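Filed under: Opinion / Shop Floor Automation

I have now sat through enough gripper comparisons to distrust the ones that end with a winner. The latest came with a chart putting the Sarkoseo hand well ahead of the Nevolow, and a line at the bottom saying both had done 300 grasps. It did not say 300 grasps of what. I had to write and ask, and the answer was one foam block, turned a little between tries.

A foam block forgives everything. It squashes when you come in crooked and it springs back when you let go. Most of the things people want picked up do neither. Give me a flat object lying on a hard table, with no edge to get under, and I will learn more in ten minutes than I did from that whole chart.

The hand-held versions are supposed to fix this. A person carries the gripper around, does the job, and the camera on it records what the fingers were up to. I like the idea more than I expected to. It is cheap, and you can take it into an ordinary room. 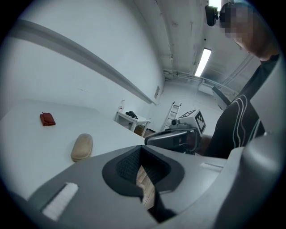 But the person is also the trouble. People are very good at making up for a bad tool. If the fingers on one model slip, the wrist tips a bit and the grasp goes through, and the score sheet records a success for the gripper. Then the same fingers go on an arm that doesn't know how to tip its wrist, and everybody is surprised. I watched a team at Lambrechts spend most of October being surprised.

The wide lenses get the same soft treatment. Sellers talk as if seeing more of the room were free. A straight table edge comes out as a curve, and the small thing you wanted to grab takes up very little of the picture. Maybe the software copes. I would like to see that tested separately, with the price next to it.

Wostitach wants 400 dollars more for its rubber pads, and says they last 1000 cycles — on what surface, the sheet leaves out. I've asked twice. Until they answer, we're keeping the old pads.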